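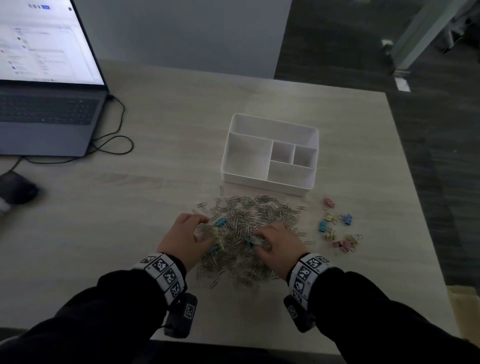
Figure 2. Sorting task, early in a trial: mixed paper clips and binder clips, with the five-compartment tray behind the pile.

4. The desk drawer problem

We said in the introduction that we would try to pick chores that people really do, and we meant the dull ones too. Section 3 dealt with towels and with loading a dish rack, both of which have been studied for years and have good published numbers to compare against. The chore in this section has much less written about it. Most households and nearly every small office has a drawer where paper clips, binder clips, rubber bands and the like have run together over time, and every so often a person sits down with a divided tray and puts things right. It takes a few minutes, it asks for no training at all, and most people can carry on a conversation while they do it. We chose it for exactly that reason, and we will admit that we expected it to be the easiest of our chores for a machine. It was the hardest by a good margin.

4.1 What the person does

Before turning to the machine, it is worth spending a little time on how people go about the job, as we learned more from watching this than from anything else in the project. The instructions we gave at the Clukside site were short. Participants were told to sort the small items into the tray so that each compartment held one kind of thing, to use whatever order they liked, and to stop when the table in front of them was clear. We did not say which compartment was for what. The tray has one long compartment, one large square one, two small square ones and a rectangular one, and we were curious whether people would agree about where things ought to go. They mostly did not, and they did not seem to mind.

The first thing nearly everyone did was to put their hands straight into the pile. Figure 2 shows a moment of this kind. The tray is still empty, several pastel binder clips lie loose to the right of the pile, and both hands are in among the paper clips, with a few more binder clips near or under the fingers. We had written our first task model as a string of single picks: find an item, grasp it, carry it, let it go, look again. Nothing in Figure 2 fits that model very well. The left hand has its fingers curled around a cluster of items, the right has hold of a tangle, and it would be hard to say at this point which one item is "the target." In our early notes we had a column for the target item, and we ended up dropping the column.

What people seem to be doing, as best we can tell from going through the recordings, is turning one hard problem into a few easier ones. They spread the pile so that it is thinner. They pull the larger items, here the binder clips, out to one side, where they can be picked up later without any searching. Then they take paper clips by the pinch or by the handful and drop them into a compartment without ever separating one from another. A paper clip that is hooked onto its neighbor is no trouble at all if both of them are going to the same place. This sounds almost too plain to write down, but it is the point on which the rest of the section hangs, so we ask the reader's patience.

4.2 Recording the work

All demonstrations for this task were recorded from a viewpoint at the head, looking down over the table, with printed square markers around both wrists so that the position of each hand could be followed through the session. We kept the head view as the main record because it keeps the hands and the table together, and because it is the view our own system works from. Its weakness is also easy to name. When fingers are buried in a pile they hide the very items they are touching, and the small blue binder clip beneath the right hand in Figure 2 is a fair sample of what the labelers had to deal with. We asked them to mark an item as handled only when they could see it, and to leave it alone otherwise. This means our labels undercount what the hands are doing, and we would sooner have it that way than the reverse.

We collected 95 demonstrations, with 11 people taking part. Sessions were run over several weeks in August, and the labeling took rather longer than the recording did. Participants were free to rest, to sit or stand, and to talk. One stretch of recordings was left out of training since the lighting had been changed halfway through, although we did go back and use it later as an informal check on the item detector, which coped better than we had feared.

4.3 What the machine does

The robot side of the comparison used the same two-arm setup as in Section 3, running the Skornirell controller with the fingertips swapped for a narrower pair. We trained two versions. The first, which we call single-pick, follows the string of picks described above. The second, which we call spread-first, was given demonstrations split into phases, so that it could learn to thin the pile and set the larger items aside before it tried to fill any compartment.

Each version was given 18 trials on a fresh pile, and each trial ended when the table was clear, when the time limit ran out, or when the operator had to step in. The single-pick version did not clear the table in any trial. Its trouble was nearly always the same one. It would close on a single paper clip, lift, and bring up a small chain of them, and the chain would either drag across the table or come apart over the tray and drop clips on both sides of a divider. The controller would then see an untidy tray, go back to mend it, and make matters a little worse. We watched a good many of these trials all the way through, more than we strictly needed to, hoping that it would work its way out.

The spread-first version cleared the table in 2 of its 18 trials. That is a small number and we do not want to dress it up. What encouraged us was the manner in which it failed. Binder clips were seldom the problem once they had been moved away from the pile, and the compartments that had been started correctly generally stayed correct. Most of the remaining failures came from the last thin layer of paper clips lying flat on the tabletop. A person slides a flat clip with one fingertip until it can be pinched, or sweeps it to the edge of the table and into the other palm. Our fingertips had no good way to get under a piece of wire lying flat against a hard surface, and the sliding motion, which we did try to teach, tended to send the clip off somewhere new.

4.4 Is it a fair test?

A reader from the Weerakoon trials, where the parts arrive in neat trays and the lighting never changes, may feel that we have been unkind to the robot. On a shop floor it is quite normal to solve this sort of thing upstream. Small hooked parts are fed by vibration or kept apart from the start, and no sensible line would let them pile up together. We agree with all of that. If the question is whether a factory can sort small wire goods by machine, the answer was yes long before our study, and with equipment far cheaper than ours.

Our question is a different one, though. A home or a small office has no upstream. Things end up in a heap because people drop them there, and a household machine has to begin from the heap. We also think the task is useful because it is so forgiving in every other way. Nothing breaks, nothing spills, nothing is hot or sharp enough to worry over, and a clip in the wrong compartment can simply be moved. If a system has trouble here, it is having trouble with touch and with planning for groups of things, and there is little else to blame.

There are limits to what we can claim, of course. We used one kind of tray and only a few kinds of item. The tabletop was smooth and hard throughout, and we would guess that a cloth or a rubber mat would have helped our fingertips a great deal with the flat clips – we simply did not get to it. The people who took part were also all used to desk work, and someone less at home with paper clips might go about the whole thing differently.

4.5 Notes for the next round

For the follow-up at Skemudska we are making three changes. The tabletop will be varied, with a soft mat in half of the trials. The labels will allow for "a group of the same kind" as a proper unit, so that a handful of paper clips can be one thing in the data, as it plainly is to the person holding it. And the fingertips will have a thin nail along the front edge, which we have already tried by hand on flat clips with fair results, though a person holding a tool is a long way from a controller using it. The towel and dish rack tasks will be left as they are, so that the numbers in Section 3 can still be compared from one round to the next.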